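# Gripper and camera comparison: frequently asked questions

Last updated Mon 2 May. Questions that aren't covered can go to Ashwin Pinto or Erhan Erdem.

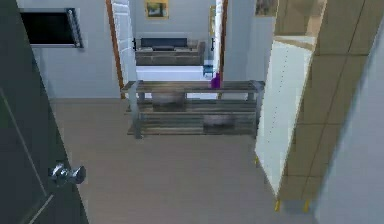 *Hallway in the simulated home, with the slatted shelf unit in front of the open doorway and the purple bottle on its top tier.*

## General

### What is being compared?

Two grippers and two camera positions, all on the same simulated mobile arm. The grippers are the Rala, a two-finger parallel type, and the Vlad, which has three fingers and a softer close. The camera positions are head height and wrist. The controller is the same in every run.

### Why run it in simulation first?

The Prerkov lab has one arm and it is shared. In simulation we can put every setup through the same start positions and drop the weak ones before June, when we get time on the hardware.

### How many runs are there?

Each pairing of gripper and camera gets 48 runs per task. A run stops when the task is done, when the arm touches something it shouldn't, or after 53 seconds.

### Who is doing what?

Lajos Szűcs looks after the home layouts and Ladi Danladi the gripper models. Erhan runs the batches. Ashwin keeps the results table and this page.

## The hallway layout

### Which tasks use the hallway?

There are two. In the first, the arm picks the purple bottle off the top of the shelf unit and holds it clear of the slats. In the second, it takes hold of the round silver knob on the dark door and moves the door a short way.

### Do the bins inside the shelf unit matter?

They aren't targets. They do matter to the depth reading, as the grey bins sit behind grey-brown slats and the two are easily run together. If your grasp planner proposes a grasp on a bin, log it as a wrong target and let the run finish.

### Can I move the shelf unit out of the doorway?

No. Going through the doorway isn't part of either task, and moving the shelf changes the approach to the bottle. If you need a clear doorway for something else, ask Lajos for a copy of the layout and save it under a new name.

### My camera shows no part of the arm. Is it broken?

Probably not. At head height, with the arm folded, neither the arm nor the gripper is in view. Check the joint readout before you restart. With the wrist camera the fingertips should always show along the bottom, so if they are missing there, the camera mount has loaded in the wrong place.

### Why is there a second room if nothing happens in it?

It gives the detector something to get wrong. The white surface beyond the doorway and the light-blue object by it have both been picked as targets by older versions. We left them where they were.

## Grippers

### Which gripper is better on the bottle?

So far the Rala. It gets between the bottle and the slats with less fuss. The Vlad often brings its third finger down on the shelf top and the run ends on a contact fault. Ladi is trying a steeper approach angle, and those results aren't in the table yet.

### And on the doorknob?

The Vlad. Two flat fingers slip on a round knob unless the force is set high, and at high force the Rala model starts to shake. We have seen this on 22 runs, all with the wrist camera. We don't know yet whether the camera has anything to do with it.

### What closing force should I use?

Leave it at the default for the bottle. For the knob, start at the default and go up one step at a time. Write the value in the notes column, including when you haven't changed it.

### Can I add my own gripper?

Yes, if you have a model with collision shapes and a working joint file. Send it to Ladi. Setting it up takes roughly 31 minutes if the joint names match ours, and a good deal longer if they don't.

## Cameras

### Head or wrist?

Use the head camera for finding the bottle and the wrist camera for the last part of the approach. For the comparison, though, they are kept apart, so please don't switch between them during a run.

### Does the metal knob cause trouble?

Some. The depth estimate on polished metal jumps about when the arm is close. Lutz Voß wrote a filter that averages over several readings. It is off by default, so runs with it switched on go in a separate batch.

## Results and files

### Where do the results go?

In the Grosmont folder, one file per batch. Use the gripper, camera and task in the file name, in that order.

### What counts as a success?

For the bottle, it is off the shelf and still held when the hold timer ends. For the door, it has moved and the fingers are still on the knob. A dropped bottle is a failure even if it lands upright on the shelf.

### Can I rerun a failed run?

Only if the simulator itself crashed. Keep the crash log and send it to Erhan with the run number.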